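Gultham Hall, back room refit. Minutes, 16 March 2026

Started late, projector cable missing again so no slides.

Chair: Abena Gyamfi. Notes: Aníbal Serrano.

Last minutes. Accepted with one fix: the Boten quote was for paint and labor, not paint only.

1. Money
Budget left after the electrician: 2092. Flooring quote from Tiwari came in at 1190, covers the whole room incl. taking up whatever is loose. Abena thinks we can beat that. Taltside have been asked for a price, no answer yet. Agreed to wait until the end of March, then go with Tiwari regardless. No more waiting after that.
57 spent on hinges, brackets and the good tape. Receipt handed over.

2. Walls and ceiling
White stays. Long talk about whether the back wall should be a color. Vote, white won by 2. Ceiling corrugated panels to be wiped down, not repainted. Long-handled mop needed, the one in the hall closet has no head.

3. Window
Black frames staying as they are. No curtain on it, people like the green outside. Question of glare in the mornings if we put tables on that side. Parked till the tables are decided.

4. Roller shade
The big gray-green one. Someone to check the pull and the brackets before anybody hangs anything off it. Aníbal to bring the step ladder. Abena asked for it to be left down during clearing so dust dosn't go through.

5. Furniture, what goes and what stays
Coat stand: stays, but to move nearer the entrance.
Black cabinet: stays against the wall. Contents to be gone through first. Anything unclaimed by next meeting goes to the thrift store.
Small wooden table by the window: stays for now.
Vanity cabinet with the white basin top: argued over. Three options: plumb it in, sell it, or use it as storage and put a board on top. Plumbing would eat most of what's left after the floor. Aníbal to get one price for the pipework so we at least know. Not to be moved before then, it is awkward and the top could crack.
Standing fan: keep. Guard needs a wash.

6. Clearing
Bags by the chair to be sorted, not just pushed to the side. Keep / give away / trash, write it on the bag. Jugs to be put away in one place off the floor, check labels first and keep anything for cleaning away from the kitchen stuff. Current state of the room:
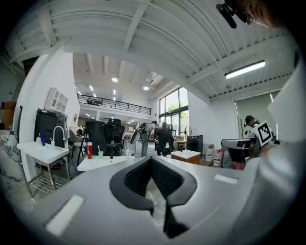

Abena said the basin unit should go to the other side whatever we decide about pipes, as it takes up the wall where the long shelf was meant to go. Aníbal against, says measure the shelf first. Left open. Shelf to be measured by both of them togther so there is no arguing over the number.

7. Floor
Tiwari want the room empty for the work, cabinet included. So clearing has to be finished before a date is booked. Gray again or something warmer? Samples to be passed around next time.

8. Keys
One set still out. Please return it. Side door sticks, lift and pull.

Any other business
Request for a second coat stand. No.
Request for hooks. Yes, Aníbal has some.

Next meeting: end of March, same room if it's usable, otherwise upstairs. Bring own mug.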